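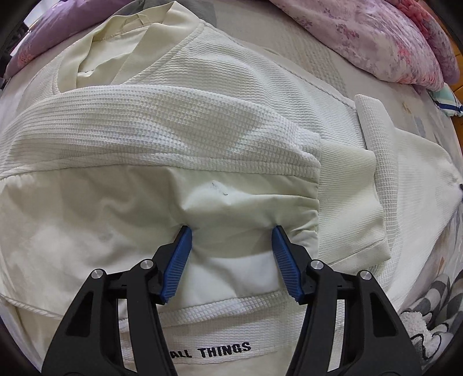
Knitwear folding, bench notes, December

Cream top, the one with the ribbed collar. Laid out on the bed over the pale sheet because the long table is full of the Prunda samples and will be until they get collected. The bed is softer than I like for folding but it's wide enough, and a pale sheet is easy to check for lint.

What makes this one awkward is that it's two fabrics. The waffle on the sleeve has body and stays where you put it. The smooth panel that runs next to it has no grip at all. When the two lie together the waffle holds its line and the smooth stuff slides and bunches, and you get a raised crease down the middle of it that wasn't there when you started. Pressing it flat with the palm only moves it over. Better to pull gently from the cuff and let it settle.

There is a small dark gray mark on the smooth panel, up on the crease. Don't know what it is. Could be pencil, could be a thread or part of a print. Not scrubbing it until Sioned has had a look. I've written it in the stain book with a question mark. Nobody put the Clivosent on it please, that stuff took the shine off the last smooth fabric we tried and we don't know what this one is made of.

Order I've settled on for now:

Collar first. It wants to stand up and fold into corners. Open it, run a thumb along the band, lay it down again. If the collar is wrong the whole front looks wrong when it's stacked.

Body next. Line up the ridges by eye along the side seam. The ridges are fine but they do show if the panel is twisted.

Sleeves last. I used to do sleeves first and had to redo them every time. Cross the sleeve over the body with the cuff lying open, then turn back. The doubled seam on the edge of the waffle is thick, so the fold should go beside it and not on it. A fold on top of that seam springs open in the drawer.

Cuffs: leave them. The ribbing goes wavy on the edge if you tug it, and it takes a wash to come back. Same with the little pleats where the smooth fabric is gathered into the cuff. Jaanus steamed pleats like that on another top and they went flat and stayed flat.

Tried the board for this (the 31 cm one). Too wide. With the board in, the cuffs stick out at both sides and get caught on the shelf above. Without the board the finished stack is less square but it fits. I'd sooner have it fit. If somebody wants to cut a narrower board there is gray card left over behind the door, and Jaankauskaitė, sorry, Jankauskaitė, has the good knife.

Folded it 3 times all together. First go was bad, second was fine except the collar, third I left. Left it under a light weight through lunch, 200 g, the bag with the rice in it. It made no difference to the waffle, which is springy whatever you do. The smooth panel was a bit better. The crease was still there but lower.

Storage. I'd put the waffle pieces in the shallow drawer, 2 deep and no more. Stacked higher, the squares print through onto anything smooth underneath. We had that with the Tiria blouse in the fall and it needed a full press to get it out. Tissue between if there's any left. There were a few sheets in the top drawer this morning.

Not hanging it. Weight of the sleeves would pull the shoulder seam, and the collar drops.

To do:

Sioned to look at the mark before anything gets washed

Label for the shallow drawer, the old one has come off again

More tissue

Wash the pale sheet, then put it back on the bed for the next lot

Ask Jaanus which setting he used on the pleats so we can write down not to use it

Added at 4:40. Sioned Bellis came by and thinks the mark may be thread after all but wants to see it in daylight. Back in the drawer until then, on top, mark side up. I have moved the two heavy cardigans down a shelf to make room.

Last updated: December

Recent entries
Getting wax out of a tablecloth
Collars that won't lie down
Steam settings, first list
Drawer liners, paper or cotton
Jaanus Org: notes on mending ribbed cuffs

Contact the workroom | Copyright the workroom notebook | Back to top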